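Cela stain spray, two months in

Cela promises to lift any spill in 5 minutes. I bought a bottle at the Mumovstead shop in Clatton in March, and I have my doubts. 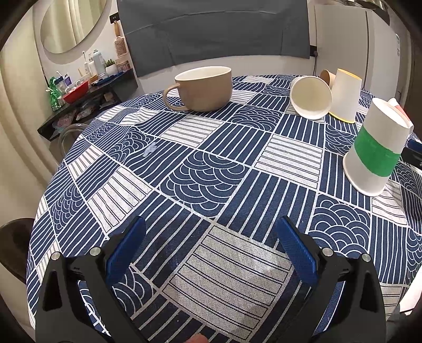 Old coffee marks faded a little. Red wine did not budge – and plain dish soap did about as well on the rest. 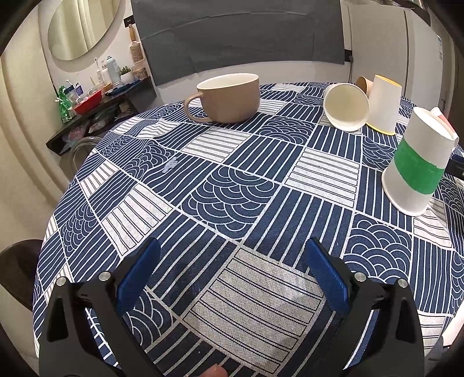 1 min read

The label says 200 sprays. Mine ran dry long before that. At this price I'd stick with Pyo, dull as it is, and skip the refill pack.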